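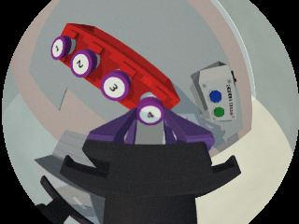 번호가 적힌 원판과 붉은 거치대. 컴퓨터 렌더링.

번호표를 뽑는 일에 대하여

지난 12월, 주민센터에서 서류 한 장을 떼려고 거의 60분을 앉아 있었다. 내 앞에 대기하는 사람이 몇 명인지는 표에 찍혀 있었고, 전광판에는 지금 부르는 번호가 떠 있었다. 지루했지만 화가 나지는 않았다. 같은 주에 동네 병원에서는 30분을 기다렸는데, 그때는 꽤 화가 났다. 접수 순서대로 부른다고 했으나 그 순서를 아는 사람은 접수대 안쪽에 있는 직원뿐이었다. 나보다 늦게 온 사람이 먼저 들어가는 것을 두 번 보았다. 예약 환자였을 수도 있고 검사 결과만 들으러 온 사람이었을 수도 있다. 설명이 없으니 알 길이 없었다.

나는 번호표가 과소평가된 제도라고 생각한다. 종이 한 장에 숫자 하나를 찍어 주는 일인데, 이 숫자가 있으면 사람은 서 있지 않아도 된다. 줄은 몸으로 자리를 지켜야 하는 방식이다. 다리가 아픈 사람, 아이를 데려온 사람, 화장실에 다녀와야 하는 사람에게 줄은 불리하다. 번호표는 그 부담을 종이에 옮긴다. 의자에 앉아 있어도, 잠깐 바깥 공기를 쐬고 와도 내 순서는 그대로 있다.

콜소프(Koltosthorpe)라는 작은 도시에서 몇 해 살 때 다니던 정육점이 있었다. 상호는 홀리스였고, 계산대 옆 고리에 숫자가 적힌 나무패가 걸려 있었다. 손님이 들어오면서 하나를 집고, 고기를 받으면서 돌려주는 식이었다. 일요일 오전이면 가게가 꽉 찼는데도 누가 먼저냐를 두고 다투는 일을 보지 못했다. 주인이 단골에게 특별히 친절한 사람이기는 했다. 그래도 단골이라고 먼저 썰어 주지는 않았다. 나무패가 벽에 걸려 있는데 그럴 수는 없었을 것이다.

요즘은 번호표가 점점 앱으로 들어가고 있다. 집에서 미리 순서를 잡고 시간에 맞춰 가면 되니 편하다. 나도 쓴다. 다만 동네 식당 앞에서 노인들이 문을 열고 들어갔다가 그냥 나오는 것을 보면 마음이 불편하다. 매장 안에는 빈자리가 있는데 원격 대기가 이미 길게 차 있는 경우다. 그분들 눈에는 앞에 아무도 없다. 보이지 않는 줄 뒤에 서라는 말을 듣는 셈이고, 그 줄에 서려면 전화기에 무언가를 깔고 본인 인증까지 해야 한다.

스페인에서 시장 상인회 일을 오래 한 베고냐 카레테로에게 이 이야기를 했더니, 그쪽 시장에서는 지금도 도착해서 "마지막 분이 누구세요?" 하고 묻는다고 했다. 누군가 손을 들면 그 사람 다음이 자기 차례다. 기계도 종이도 필요 없다. 대신 모두가 서로의 얼굴을 한 번은 봐야 한다. 나는 그 방식이 좋다고 생각하지만, 한국의 관공서나 대형 병원에 그대로 가져올 수 있다고는 보지 않는다. 사람이 너무 많고 용무도 제각각이다.

돈을 내면 순서를 앞당겨 주는 방식에 대해서도 말해 두고 싶다. 놀이공원에서는 이미 흔하다. 놀이기구야 안 타도 그만이니 크게 반대할 생각은 없다. 그러나 같은 방식이 진료나 민원 쪽으로 조금씩 넘어오는 것에는 반대한다. 기다리는 시간은 누구에게나 하루에서 빠져나가는 시간이고, 적어도 공공의 창구에서는 같은 값으로 쳐야 한다.

내가 바라는 것은 대단하지 않다. 앱으로 순서를 받는 곳이라면 입구에도 종이 번호표를 두었으면 한다. 두 방식의 대기 순서는 한 화면에 같이 띄워야 한다. 예약 환자와 당일 환자를 따로 부른다면 따로 부른다고 벽에 써 붙이면 된다. 병원에서 내가 본 두 사람도 그런 안내문 한 장이 있었으면 그냥 지나쳤을 것이다.

주민센터의 번호표는 아직 외투 주머니에 들어 있다. 숫자는 벌써 흐려져서 잘 읽히지 않는다.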